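Gonuvine Moon Work Table, Beige: Review After Seven Months of Daily Use 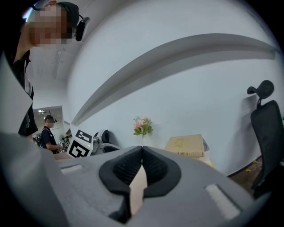 By Tae-yang Ban
Posted 22/09/2026 in Furniture, Tables and Desks

I bought the Gonuvine Moon in February and I waited with this review until I had used it through one winter's end and one full summer. Many table reviews are written in the first week, when everything is still flat and clean, and they did not help me so much when I was choosing.

I use the table for work with the hands. I repair small household things, I sort parts, I cut paper and cardboard, and sometimes I eat lunch on it. I do not use it for a computer. If you look for a computer desk, some of my remarks will be less important for you, for example the ones about glare.

Ordering and delivery

I ordered from Plusside. The shop page showed 1,736 ratings, but most of them are for all colors and all sizes together, so you must read a long time to find somebody who has the same table as you. Mine is the larger size in beige. The table came in 2 boxes, the top in one and the legs in the other. The legs arrived a few days later than the top, and for these days I had a very nice tabletop leaning on the wall of the corridor.

The packing was good. Each corner of the top had a thick cardboard cap, and there was no scratch.

Assembly

One person can do it, but I recommend to ask a second person for the moment of turning the table over. The top is heavy and it is easy to put all the weight on two legs, which is bad for the screws. The instructions are only drawings. In the third drawing the bracket is shown from below, and I mounted the first one the wrong way. There were 5 spare screws in the bag. I have used one of them already.

The key that comes in the box is too short to turn comfortably near the legs. I used my own.

The surface

I was nervous about beige. On the shop page it looked almost yellow. In my room it is a quiet, light color, and it goes well with gray equipment and gray boxes, of which I have many. Black things are also easy to find on it, and this is more useful than I expected. I had a dark brown table before and I lost small screws on it every day. Now I see them at once.

The light in my room comes mostly from above. The surface takes this light softly and I do not get tired eyes in the evening. With a strong lamp put low at the side there is a little shine, so I moved my lamp higher.

Cleaning is simple if you are quick. Tea, pencil and dust go away with a damp cloth. Glue is another matter. I have one spot of glue near the back edge that I tried to take away with a plastic scraper, and the surface is now a bit dull there. The leaflet says to use no solvents and I believe it.

Cutting directly on the table is not a good idea. I did it once with a light hand and the line is still there. I now put a Novton cutting mat under everything. It stays in place well and does not leave a mark.

Stability

When I sit and work, the table does not move. When I stand and press down near a corner, it moves a little to the side. I tightened the leg screws after 4 weeks and it became better, and then again in the summer. I would like to see a crossbar between the back legs. My old table had one and I did hit my knees on it, but it stood like a rock.

The feet can be turned to adjust the height by a small amount. My floor is not even, so for me this was necessary. The plastic under the feet is hard and it makes a noise when you pull the table. I glued felt on it — a small job, but I think it should come with the table.

Height

The standard height is comfortable for sitting. For standing work it is too low for me, and after an hour I feel it in the lower back. Gonuvine sells longer legs separately. I have not tried them and I would worry about the side movement with them.

What I would tell a friend

Buy it if you work with small parts and you want a calm, light surface with enough place for your elbows. Do not buy it if you hammer, saw or lean with your whole weight. I give it four stars from five. The missing star is for the side movement and for the feet.

Update to the glue spot: I tried a little dish soap and warm water overnight under a cloth, as a reader of my earlier desk review proposed. The spot is smaller. The dull place is the same as before.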